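# Prileo finger pads, after a season on the stem cell 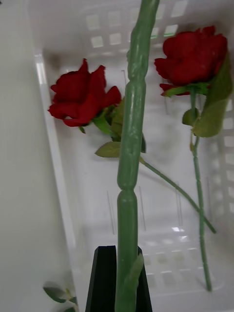
*Wrist view with a stem held over the white basket, two red roses on the basket floor.*

Our cell sorts artificial flowers into white plastic baskets. One arm, one parallel gripper, a small camera at the wrist. I look after it with Jummai Eze, and in September we swapped the finger pads that shipped with the gripper for a set from Prileo. We have put nearly 1,000 picks an hour through them on busy shifts, so this review covers wear as well as fit.

**Fitting.** The pads slide onto the fingers from the tip and lock with one screw each. The screws are small and the supplied key is soft. Mine rounded off on the second finger, and I finished with a Kardale key from the bench. Allow 90 minutes for the first change, most of it spent on re-teaching. The pads add thickness, so the closed position has to be set again, and then the approach height.

**Grip.** Molded stems are awkward. They have bumps and ridges all the way down, and at the joints the thickness changes. The old pads were hard and flat and touched only the high spots, so the stem would swing when the arm moved off. The Prileo face gives a little. A thick stem now stays upright through the lift if we take it clear of the joint. Thin rose stems are still the weak point. With two of them crossing in the basket, we drop the speed and come in near the bloom end, where there is less whip.

**Leaves.** A leaf low on the stem can fold between the pad faces and hold them apart. The controller reads this as a good grip. Titilayo Isah added a width check to the program, and bad picks from this cause went down a lot. Prileo's sheet says nothing on the subject. It should.

**Camera.** After a pad change, check the wrist view before running anything. Ours has a finger coming up from the bottom center, and that is the reference we use. If the tip sits higher or off to one side, the pad is not seated. The matte finish helps as well. The old pads were shiny and threw glare when the arm was down in a white basket.

**Upkeep.** Wipe with a damp cloth every 500 picks at first, then go by feel. Green coating from the stems builds up on the faces and makes them slick. Don't use solvent. Garba Oyewole tried it on one pair and the surface went tacky for good.

**Wear.** We are on our third set. Each one failed at the lower corner of the left pad, so part of that may be our alignment.

**Compared with Unard.** The Unard pads cost less and last longer, but they mark glossy stems. For bare wire I would buy those.

Rating: 3 out of 5. I would go to four for a proper key and a spare screw in the bag.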